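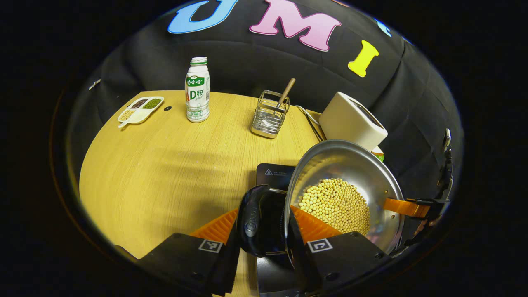
Ginette Morin had sold the soybeans to Xiaoqing by weight, 880 grams in a paper bag, and she had written the price on it in pencil. Xiaoqing kept the bag. She folded it two times and put it in the drawer with the letters from Natik.

Her grandmother never weighed beans. She poured them in the pot until the sound changed, and then she stopped. Xiaoqing had tried to hear this sound for many years. In the small kitchen in Prenton the beans were loud at first, like rain on a car, and after that they became quiet – but was it the right quiet?

"You should ask her," said Radymyr. He was standing at the table and looking at the tray, where the red beans and the green beans each had their own place.

"She would tell me to listen better."

He took one green bean and put it back. On Sunday they would be five people for lunch, and Esperanza did not like anything sweet, so the red beans would have to wait.

"In my house it was buckwheat," he said. "My mother picked out the black ones at night, with the radio on. I thought it was her job. I thought somebody paid her."

Xiaoqing laughed and tilted the pot to the window. The beans moved all together, slowly, and she bent her head to hear them. Radymyr stopped talking. Down in the street a truck was going backward, and she waited until it finished, and then she tilted the pot again.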